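Home Forums Shop Floor Refurb and Repair Search Log in

The arm on bench 2, and what's left for my hands

hsydorenko
I do teardown and parts recovery on office desktops at Girumard. In October we got a robot arm on one of the two benches, and Gaëtan Ferrand, who runs our floor, says it's there to "take the strain." My wrists are grateful. My job title has gone from technician to cell attendant, same pay, and I now spend most of the morning laying towers on their sides for somebody who never says thanks.
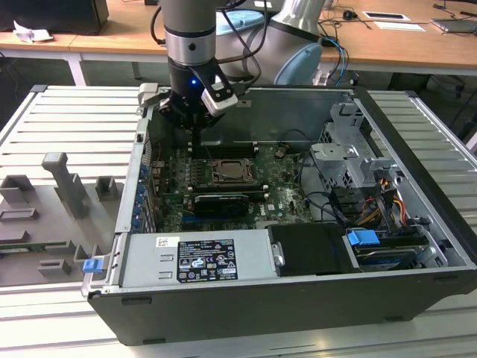

Filed under: Automation at work

What changed for me: I used to do a machine start to finish. Open it, strip it, sort it, curse at it. Now I take the side panel off, set the case on the slats, check the fixture plate is where it should be, and wait. The waiting is the hard part. I'm not allowed to read.

tmarwat
Talha here, Resesow, other end of the same business. We went through this. Waiting turned into "while you're waiting, could you," and by Wednesday of the second week I had 3 side jobs and a label printer. Get it in writing what the attendant does.

perrine_j
I'll be the unpopular one. I did sockets by hand for years and I don't miss it. You get one bent pin at the end of a shift and it's your name on the sheet. If a gripper wants to lean on that bracket all day, it can have my stool too.

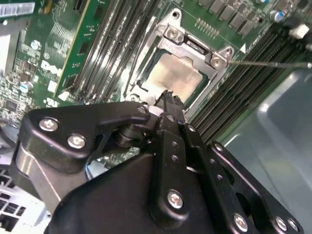

2. Who gets blamed (splitting this off, because it's what I wanted to ask)

hsydorenko
Perrine, that's just it. The sheet still has my name on it. There's no box for the arm. I asked Gaëtan and he said to write "cell," so according to our records a piece of furniture damaged a board. Duvetti, who handle our service contract, want an operator name for every stop, and guess who that is.

perrine_j
OK, that's bad. Still a paperwork problem though. You fix that with a pen.

hrolland
Hervé, integrator side, please throw things gently. The name on the sheet should be whoever signed off the program. The person at the bench can stop the cell, and that's the only thing they should answer for. As for the small 3D-printed holders on the plate, ask who designed yours. If it wasn't somebody who has handled the parts, you'll be correcting it by hand forever and it won't show up in any report.
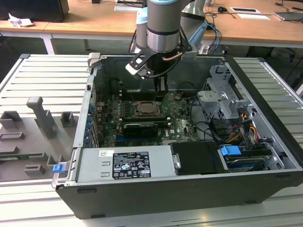
I've also seen shops where the attendant knew more about the cell than I did after a month, and the company found out when she left. So write down what you notice, Hanna, and put your name on that too.

tmarwat
"Write down what you notice" is job number 4, Hervé.

hrolland
Fair. Then it should be paid.

hsydorenko
I do have a notebook. Mostly it says which cases have stiff latches and where the power cables like to flop. Page 40 is a drawing of Gaëtan. 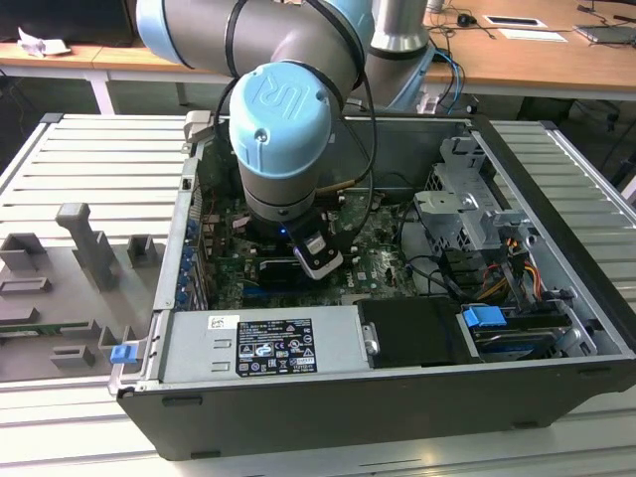

3. Training, or the lack of it

aryee_nights
Nobody's mentioned new hires. Ours at Aryee start on the cell and have never pulled a board themselves. Nice kids, quick too. Then the arm faults and they stand there looking at an open tower like it's a car engine. I'd keep one bench manual just so people learn what the thing is supposed to be doing.

perrine_j
Agree with that, annoyingly.

tmarwat
Same. Though good luck getting it past anyone with a spreadsheet – a manual bench looks like a bench that's losing.

hsydorenko
We still have bench 1. I'll ask for a rotation, mornings by hand and afternoons on the cell, and for the name thing to get fixed. Will report back if he says anything other than "let's circle back."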